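Skarnunum task suite

Skarnunum is a set of simulated tabletop tasks for robot arms, and it's mostly about buttons. I've been keeping this page up since the suite was a folder of half-working rooms, so forgive me if it reads more like a guided tour than a proper entry. The first version of the suite was put together by Ignacio Haverford as a way to test a training method called Orketen, and the two names get mixed up all the time. Skarnunum is the tasks. Orketen is the method. If you read a forum post claiming that somebody "trained a Skarnunum," they mean they trained a policy on it.

Why buttons?

I asked the same thing when I first saw it! Pushing a button sounds like the easiest job you could give a robot, and in a bare room with one button it pretty much is. Things get harder once there are several buttons on several different objects and the instruction only refers to one of them. The policy has to work out which button is meant, get the fingers there without bumping a neighbor, and stop. Grasping tasks hide a lot of sloppy aim because the fingers close around whatever they find. A press doesn't forgive you like that, and that's what I like about it.

The view from the wrist

Every policy in the suite gets a camera view looking down past the fingers, plus one view of the whole room. Most of the interesting failures show up in the first one. Up close, the gripper takes up a huge share of the picture, and it tends to cover the exact spot you care about.
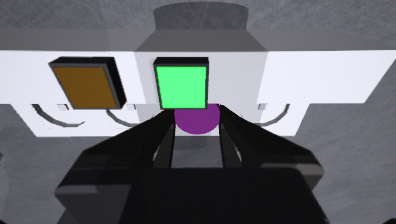
Wrist view of the panel, with the purple disc between the fingers and the green and brown buttons behind it.

People who are new to this usually assume the wrist view is the better of the two, since it's closer. For the last bit of the motion that's true. Before that it can be pretty misleading, and I've watched plenty of policies commit to whatever bright thing happened to sit between the fingers. Ignacio's term for this is "finger capture." It never made it into the write-up, but everybody who uses the suite says it.

How Orketen works

Orketen is a way of training on demonstrations that have been cut into short pieces. A person steers the arm through a task, and the recording gets chopped wherever the gripper slows down a lot. Each piece is then labeled with the object the gripper was heading toward at the end of it — so a long, wandering demonstration turns into a handful of small trips, each with a clear destination.

The policy learns two things from those pieces. One part looks at the room view and picks a destination. The other part looks mostly at the wrist view and handles getting there. They're trained together, but the first part is only allowed to change its mind between trips. That one rule is the heart of the method (and the thing people argue about most). Without it, the arm would start toward one button, get a good look at another on the way, and drift off.

The standard training set is 900 demonstrations, which sounds like a lot until you start splitting them up by task. There are 18 tasks in the main list, and seven of those ask for more than one press in a set order.

Room layout

The rooms are plain on purpose. You get an arm on a pedestal, a long table, a floor and some walls, and then the objects that matter for the task. Colors of buttons get reused in places, so that "the green button" isn't enough on its own and the instruction has to say which object it's on. 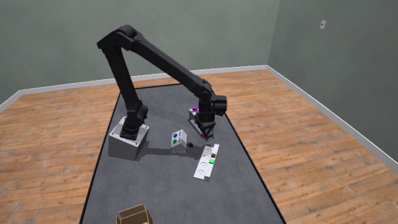 Room view, with the gripper low over the gray device. The white box and the white panel each have a green button.

Object positions are shuffled between episodes. Early on the shuffling was far too gentle, and a policy could do surprisingly well by memorizing where things usually were. Ignacio widened it one Saturday, scores dropped all over the place, and a few people were pretty grumpy with him for a while. I think it was the right call — the old numbers just weren't telling us much.

Results

The comparison most people quote is Orketen against Mancuso, an older method that predicts the whole motion in one go from both views. On single presses there's hardly any difference between the two. On the ordered tasks Orketen does clearly better, and nearly all of the gap comes from Mancuso going to the wrong object second. Its aim is fine. It simply loses track of where it is in the sequence.

Orketen has its own weak spot, though. Since it can't change its mind during a trip, a bad first choice has to play out to the end before anything can be fixed. On tasks with a time limit that hurts quite a bit. There's a variant that allows one early cutoff per trip, and I've had good luck with it, but I haven't seen anyone test it carefully on the full list.

Versions

Version 2 came out in October and is the one to use. It brought in the wider shuffling and cleaned up the instruction wording. Scores from the first version shouldn't be put in the same table as newer ones, please!

See also: Holamis (the drawer and shelf tasks that share the same arm controls), Mancuso, Orketen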